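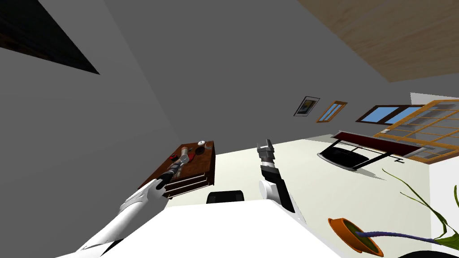
Figure 2. Simulated two-arm cell seen from the robot body. The left gripper is at the three-drawer cabinet; the right gripper is open and raised.

3.2 Cell setup and upkeep

All tests in this paper were run in one simulated cell, which we call Utum. It was built by the Vorkley group for earlier work on drawer opening and was handed over to us with its scene files and a short maintenance log. We kept the robot model as we received it. The room, the furniture and the view settings were changed, and those changes are described in this section so that the cell can be rebuilt.

The robot has two arms on a shared white body. Each arm carries its own gripper, and the two are driven by separate controllers that read from the same clock. The left arm does the work at the cabinet. The right arm has a parked pose with its gripper empty and the fingers pointing up (Figure 2). In the original files the parked pose was lower, and the elbow crossed the path of the left forearm when both arms moved at once. We raised it and have not had a collision between the arms in any run since then.

The view from the body is tilted on purpose. A level view gave a good picture of the drawer fronts but hid most of the cabinet top. With the tilt, the small objects on the top stay in view while the left gripper comes in from the side. The cost is that the walls and floor run at a steep slant, and any tool that expects a level horizon has to be given the tilt angle first. We store this angle in the scene file next to the joint limits.

The cabinet is fixed to the floor. The objects on its top, among them a red cup, are free bodies and can be pushed. At the start of each run they are put back to their stored positions, then left to settle for 104 time steps before the arms are released. Shorter settling times were tried, but the cup could still be rocking when the first command was sent. The rest of the room – the low table, the windows, the potted plant – has no part in the task. It is loaded with every run so that the background stays the same.

Upkeep follows a fixed routine. After every 1000 runs the cell is stopped and both arms are sent through a set of nine check poses. The joint angles reported by the controller are compared with those in the physics engine. If any joint differs by more than the limit in the scene file, the controller is restarted and the check is repeated. A second failure means that the robot model is loaded again from the stored copy and the runs since the last good check are thrown out.

One repair was needed during the study. In November the left gripper began to close with one finger ahead of the other. The fault was traced to a friction value that had been overwritten when we imported the Kuvska contact settings. We restored the old value, locked that part of the file and repeated the affected runs. The scene files used for all results reported below are dated 2019-05-21 and include this fix.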